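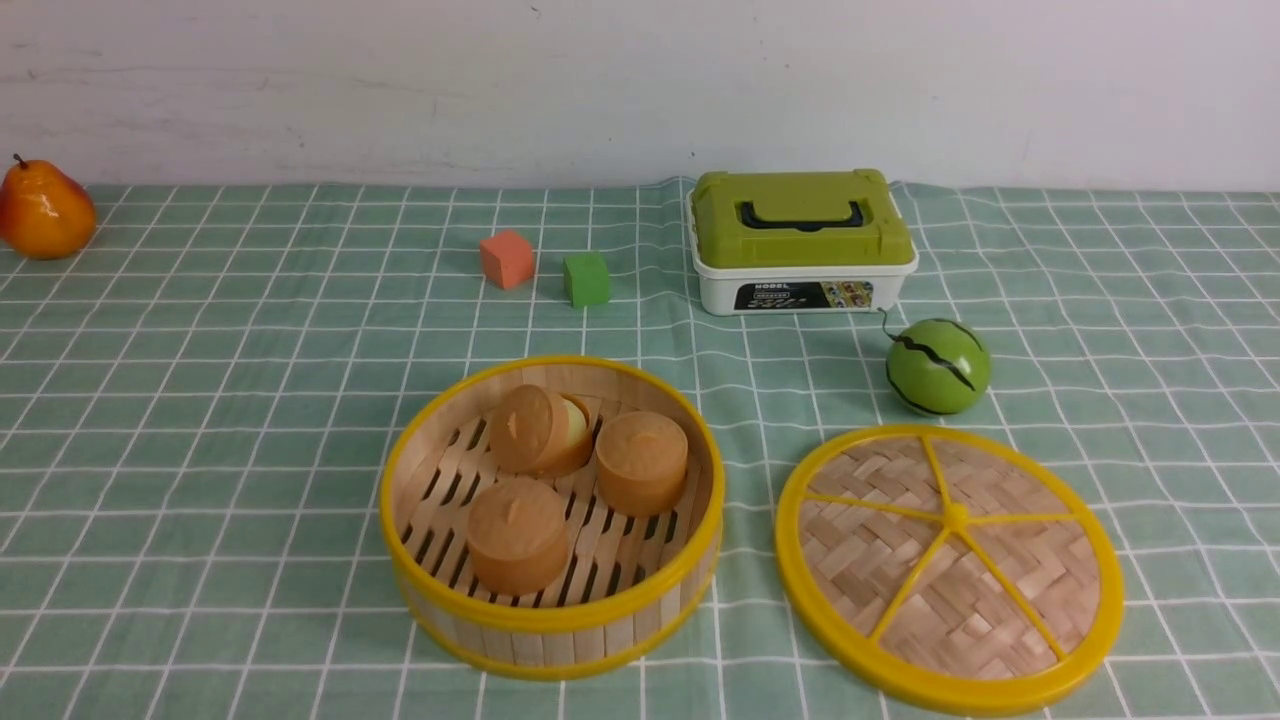 About Tarkdale Play School

Home | About Us | Our Day | Fees | Visit | Contact

Welcome, and thank you for stopping by! Tarkdale is a small play school on the north side of Kurnerham, in the old Ingvarsson bakery building (if you grew up in town you probably remember the cinnamon rolls, and yes, on warm afternoons we still swear we can smell them by the back stairs). We opened with one room and a borrowed piano, and over the years we have grown into the upstairs as well, though the piano never did get returned.

We take children from age 2 until they leave us for kindergarten, and we keep our groups small, with 17 children at most in the building on any morning. That means your child's teacher will know that he only eats the crusts, or that she needs ten minutes by the window before she wants to talk to anyone.

Our mornings are mostly play. There is pretend cooking and a lot of stacking and sorting, there is paint, and there is the garden, where we go in nearly all weather, so please send boots! We read aloud before lunch and again before pickup, and the children choose the book, so you may find yourself hearing about the same hungry goat for weeks on end. We don't use worksheets. Letters and numbers come up all day long anyway, in songs and in setting the table and in arguing over whose turn it is.

Lunch comes from Edum, the little kitchen two doors down, and they are wonderful about allergies. Just let us know on the enrollment form and we will walk it over ourselves.

We have four teachers, all of them trained in early childhood education, and a family library of 600 picture books that you are welcome to borrow from, a few at a time, for as long as your child is enrolled.

The best way to get to know us is to come and sit on a very small chair for a while. Visiting mornings are every Wednesday at 9:30, and younger brothers and sisters are welcome too.

Share 12 | Comments 3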